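**Larnisora mobile client: progress report to Navholm**
23 June 2025

Work on the Android version of Larnisora continued through the period. The build now in testing is the second since April.

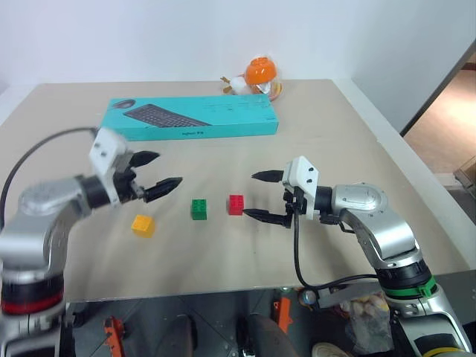
Group chat is finished on Android and matches the iPhone version, apart from message search. Search works in one-to-one chats only. We expect to close that gap in the next build.

**Testing**

The test group stands at 334 accounts. Most reports concern notifications arriving late when the phone is in battery saver mode. Trastemik changed the way the app wakes up and the complaints have dropped, but 19 reports are still open. Two handset models close the app in the background whatever we do - we plan to show those users a settings prompt.

**Contact import**

Yatsenko delivered the import module later than planned. It reads the phone's address book and merges duplicates. Merging fails when the same person is saved under a work number and a home number, and the fix is with them now.

**Budget**

Spending is within the grant. The money set aside for push server hosting has not been used in full, and we ask to move the remainder to translation.

**Next steps**

- Message search in group chats
- Settings prompt for the affected handsets
- Store listing text in 3 languages

We need Navholm's approval of the hosting change before the translation order can be placed.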